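Search this site
Enter keywords

Bretthorpe guest houses win a reprieve on the blanket rule

Sunday, October 4, 2026
By Soo-ah Byun

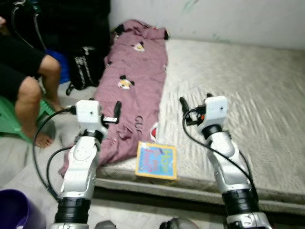
The town council has voted to put off its new bedding ordinance until April, giving Bretthorpe's small guest houses another winter in which to argue about what a blanket is.

The ordinance, passed in the spring with very little discussion and one abstention, requires any business renting rooms by the night to provide "adequate covering" for each bed, plus a spare. It was meant to settle a run of complaints from visitors who had come for the fall walking season and slept in their coats. It did not say what adequate covering was. Council staff later issued a guidance note, which defined it as covering that is adequate.

Owners spent the summer asking for something firmer. Sachiko Ueda, who rents rooms above the former bank on Oda Street, wrote to the town clerk to find out whether a quilt counted as one covering or two if it came with a removable cover. She got a reply thanking her for her interest in tourism.

"I wrote back and said I wasn't interested in tourism, I was interested in my quilts," Ueda said. "Then they put me on the tourism mailing list."

Tuesday's meeting ran long. The council chamber seats 200, and 212 people signed the sheet at the door, though several of them turned out to be waiting for the dance class that normally has the room. At least one stayed for the whole thing and spoke in favor of wool.

Satish Goel, who chairs the lodging subcommittee and wrote most of the ordinance, opened by saying he had never intended for it to be read so closely. He defended the spare blanket, which he called the heart of the measure, and offered to drop the section on pillows. There was some confusion at this point, as most people in the room had not known there was a section on pillows.

The pillow section, once found, allows 2 per guest and forbids any filling that "makes itself known." Goel said the wording had come from a complaint letter and had seemed clear at the time.

Wiroj Ratanaporn, owner of the Elton Guest House, asked who was going to do the inspecting. Under the ordinance the job falls to the same office that checks restaurant kitchens, and that office has 3 people in it, one of them on leave. Ratanaporn said he had no objection to a kitchen inspector looking at his beds but would like to be told which visit was which. He was once marked down for storing linens near food. The food was a mint on a pillow.

The town's larger hotels were mostly absent. The Gument, out by the highway, sent a short statement saying it already met or exceeded the requirements, whatever they were.

The motion to delay came from Councilman Sota Matsuda, who said he had voted for the ordinance in the first place and regretted that he would now have to read it. It passed easily. A second motion, to form a working group on the meaning of "spare," was held over to the next meeting when the dance class got tired of waiting in the hall and came in.

Until April the old rule stands. It dates from the last century and says that beds let to travelers must be "decent." No complaint has ever been upheld under it, and the clerk's office was unable to say where such a complaint should be sent.

Owners who want to comment on the revised draft may do so in writing. Ueda has already sent hers in. It runs to several pages, with a drawing.

Contact the newsroom | Copyright 2026 | Back to top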